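1st May
By Inmaculada Villanueva
2 min read

Ticket 1512: label printer at Karnthorpe drops every job after the first

Reported fault: the Dileo printer on the packing bench prints one label, then shows READY while the remaining jobs sit in the queue. Restarting the printer releases one more label. The second printer, at Dunstan, uses the same driver and is not affected.

Checked first: cable, paper sensor, print head latch. No fault found. Swapped the network lead and moved to a spare port on the switch. No change.

Sent a batch of 12 test labels from the stock program (Farkero). One printed. Sent the same batch from a text editor on the same computer and all 12 printed, so the printer and the driver were ruled out at that point.

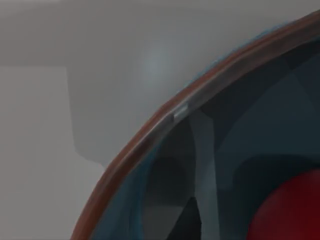
Compared the Farkero settings at both sites. Karnthorpe had "wait for reply" switched on, with a time limit of 30 seconds. Dunstan had it off. With it on, the program holds the next job until the printer confirms the last one, and this model sends no confirmation unless two-way support is enabled on the port. It was disabled in March when the computer was replaced.

Fix: enabled two-way support on the port, left "wait for reply" on, restarted the print service. Batch of 100 labels printed in order with no gaps.

Still open: the queue still lists the last job as "printing" for a short time after the label is out. Harmless so far – leave the ticket open until the next stock count.

Last updated: added result of 100-label test.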